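From: Liudmyla Pylypenko
To: tivis-modding list
Subject: Re: [tivis-modding] Merchant gold not resetting in Karkidar

On the merchant thread, the earlier message said:

> I have the April build installed with the Karkidar expansion and no
> other mods. The general trader in the lower market starts with 252
> gold, as the docs say. I sold him two shields and he went down to 38.
> I waited three days in the inn and he still had 38. The smith across
> the street resets fine. Is the restock timer broken for this one
> trader, or is it tied to the Pindiditz quest? I have not finished
> that quest yet.

The timer itself works. I opened the trader's record in the editor and compared it with the smith's. Both use the same restock script, and both call it at 6 a.m. game time. The difference is in the container. The smith's gold is in a chest inside his own shop cell. The lower market trader has his gold in a chest in the Wannasri warehouse, and that cell is flagged "no reset" until stage 115 of the Pindiditz quest.

The script adds gold only if the chest's cell has been reset since the last sale. With the flag on, that check always fails. He keeps whatever he had when you last closed the barter window, and waiting longer will not help. I tested with more than 108 hours of waiting and the number did not move.

I suspect the flag was set to protect the ledger, which lies in the same warehouse and would otherwise go back to its starting position if the player moved it. Putting the merchant chest in the same cell looks like an oversight. The other four traders in Karkidar all have their chests in their own shops or under the market floor.
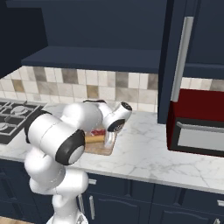
Does moving the chest break existing saves? Saves made after the player has traded with him keep a reference to the old chest, so he will show 38 gold, or whatever was left, for one more cycle and then switch to the new one at the next restock.

To fix it by hand:

1. Open the Wannasri warehouse cell and find the merchant chest. It is below the floor, near the north wall.
2. Copy it to the lower market shop cell. Do not cut it — the quest script still checks that the original exists.
3. On the trader's record, point the merchant container field at the copy.
4. Set ownership of the copy to the trader's faction, or he will not offer the contents for sale.
5. Save as a separate plugin and load it after the expansion.

If you would rather not use the editor, finish the quest up to stage 115. The flag is cleared when you hand over the ledger, and he restocks the next morning. Do not set the stage from the console. That skips the handover and leaves the warehouse door locked from the inside.

I have not checked the two traveling merchants. They use a different script, and their gold is stored on the actor.

Liudmyla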